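Uvstead Equipment Library
Kitchen and Catering > Cold Storage

Print this page | E-mail this page to a colleague

Search the catalogue: keyword or item no. Go Advanced

Large Grey Refrigerator, Training Kitchen

The Uvstead Equipment Library offers a large refrigerator for use by member organisations, supplied from the training kitchen at Oterside. The appliance is suitable for community kitchens, school catering rooms, staff canteens and any setting in which a household model would be too small. It is finished in smooth light grey with a metallic look and is intended to stand against a plain wall.

The refrigerator may be used on the premises by groups that have booked the kitchen, or borrowed for a fixed period. Borrowing is open to organisations in full membership. Individual members may use the appliance at Oterside only.
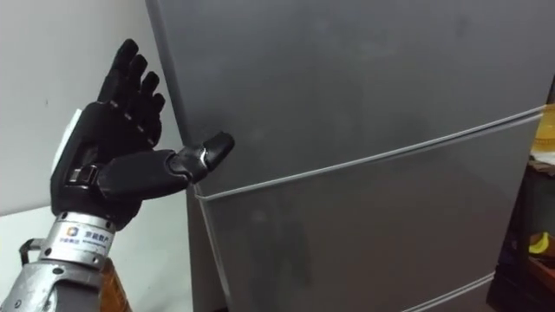
Applicants should measure their doorways and any turns in the corridor before submitting a request. The Library's delivery contractor, Fagerlund, will not remove doors or door frames, and will return the appliance to Oterside at the borrower's expense if it cannot be brought in safely. A clear path must be available from the vehicle to the final position. Where there are steps, this must be stated on the form.

On arrival the refrigerator is to be left upright and unplugged for 4 hours. It should then be connected directly to a wall socket. Extension leads and adaptors are not permitted. Food should not be placed inside until the interior has reached 5 degrees or below, and a thermometer is supplied for this purpose.

The upper door should be opened and closed by hand without leaning on it. Borrowers are asked to check that the seal sits flat along the whole edge of the door, and to wipe it with warm water and a mild detergent at the end of each week. Crumbs and dried spills in the seal are the most frequent fault recorded on returned appliances.

The outer finish shows finger marks readily. A soft cloth, slightly damp, is sufficient for ordinary cleaning. Scouring pads, bleach and cream cleaners will dull the surface and must not be used. Magnets and adhesive labels should also be kept off the doors. 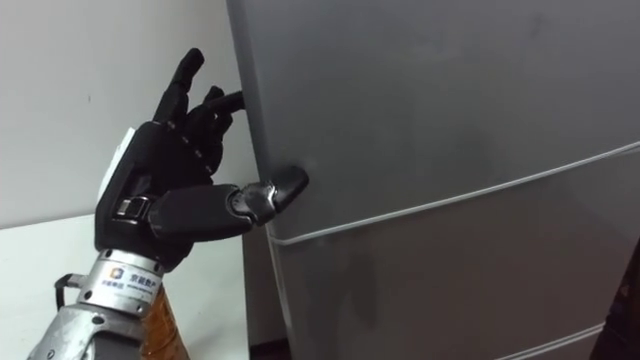
TERMS OF LOAN

The standard loan period is 60 days. One renewal may be granted if no other organisation is waiting. A refundable deposit of 1,000 kroner is payable before delivery and is returned once the appliance has been inspected.

The borrower is responsible for the contents of the refrigerator at all times. The Library does not accept claims for spoiled food, whether arising from a power failure, a door left open or a mechanical fault. Faults should be reported to the Library on the day they are noticed. Borrowers must not attempt repairs, and must not engage an outside engineer without written consent.

Before collection the appliance must be emptied, switched off and dried inside. All shelves are to be returned in place. A cleaning charge applies where this has not been done.

Requests are handled by Tadhg Moriarty at the Huvon office. Loans beginning in June should be requested as early as possible owing to the summer programme.

Page last revised May 15, 2021

Reader comments (3)

Haris Todorova
Does the 60 days run from delivery or from the date on the form? Ours were a week apart last year and we were asked to return it sooner than we had planned.

T. Moriarty, Huvon office
The period runs from the date of delivery. Please send me your loan reference and I will check the earlier record.

kitchen_group_east
Please could you add the height and depth to this page? We have a shelf above the space and can't tell if it will fit.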